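**Narkstead offers Grarnex hand-held gripper kit on trial terms, publishes the complaints with it**

2021-02-26

Narkstead today opened orders for Grarnex, a kit for recording hand tasks so that a robot arm can be trained on them later. The company is aware that buyers in this field have been sold a great deal in recent years that did not do what the brochure said. It has therefore asked two outside readers to go through this release before it went out, and has left most of their objections in.

Grarnex is a pair of hand-held grippers with soft black-lined fingers, a camera on each, a wearable harness, and printed marker cubes and boards. A person puts the kit on and does the job: picks the thing up, moves it, puts it down. The recordings go to the customer, who then has to make something of them. Narkstead does not sell the robot arm, and it does not promise that a trained arm will match the person who wore the kit.
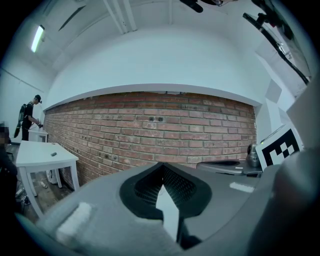
*Grarnex in use in a brick-walled room. The mesh-lined notch of the gripper is at center, with a marker board to the right.*

The kit was reviewed before launch by Devendra Solanki, who runs the packing floor at Umali, a mail-order parts firm. Umali had it for 26 working days and paid the normal trial price. His notes were not all kind.

"I was told anybody could wear it and start," Solanki said. "Anybody can wear it. Starting took us most of a morning, and the manual has the harness steps in the wrong order. I also want to see one of these kits pay for itself before I put my name on a second one."

Umali's staff made 500 recordings during the trial. Narkstead's software rejected 59 of them, in most cases where it had lost track of the gripper's position. The company considers that rate acceptable for a first release. Solanki does not, and points out that his people were paid for the rejected ones too. Both views are given here so that customers can pick their own.

Changes made since the Umali trial:

- The harness section of the manual has been rewritten and now has drawings.
- The software flags a bad recording when it ends. It used to do this overnight.
- The finger pads can be swapped with the tool in the box. The old pads had to be mailed back.

One request was turned down. Umali asked for a lighter gripper body, and Narkstead has no lighter body to offer at this time. People who wear the kit for long stretches should expect to take breaks, and a customer working out labor costs should put those breaks in the sum. 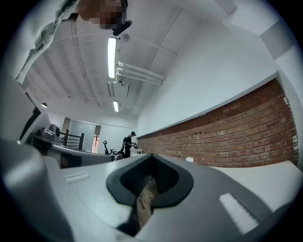 *Close view along the gripper body, with a tan, cardboard-like object between the black rubber pads.*

The second reader was Jonalyn Ambrosio of Okari, a small consulting office that advises warehouses on automation and sells no hardware. Okari was paid a flat fee for the reading and had no say in the price or the product.

Ambrosio's main concern is with the word "training," which she believes lets sellers off too easily. "A customer hears that the kit trains a robot," she said. "What they are getting is recordings of a person doing something. Whether those recordings are any use depends on the arm, the software, the task and how patient everyone is. I have seen companies buy the first part and forget they had to pay for the rest."

She also asked how the kit handles soft and see-through items, a common sore spot for cameras. Narkstead's answer is that it records them like anything else, since the person wearing the kit has no trouble picking them up. What a robot does with the same item afterward has not been tested enough for the company to publish a figure. Ambrosio called this "a fair answer and a poor selling point," and asked that it be printed.

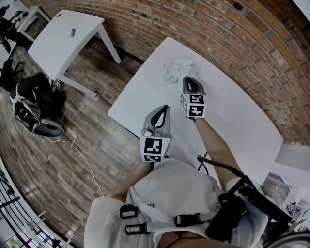
Narkstead's own advice is to choose one dull task and stay with it. Customers who move from job to job in the first week tend to end up with a little of everything and not enough of any of it. For a simple pick-and-place job at a single table, the company suggests some 100 clean recordings before anyone decides whether to go on. That number comes from its own bench work and should be treated with the usual caution.

**Terms**

Grarnex is offered first as a trial. The customer rents the kit, keeps all recordings, and may send the kit back at the end with nothing further owed. Rent already paid comes off the price if the customer buys. Spare finger pads and marker cubes are charged separately, a point Solanki wanted made larger in the price list. It has been.

Support is by phone and email during business hours. There is no round-the-clock line, and the company would sooner say so now than in the contract.

A second release of the software is planned for July. Narkstead expects it to lower the number of rejected recordings but will not give a target. Trial customers will get the update at no charge. Umali has agreed to run its packing tasks again on the new version, and the results will be released whichever way they go.

**About Narkstead**

Narkstead makes recording tools for robot training. Price lists, the corrected manual and Umali's full trial notes are available on request from the Narkstead press office.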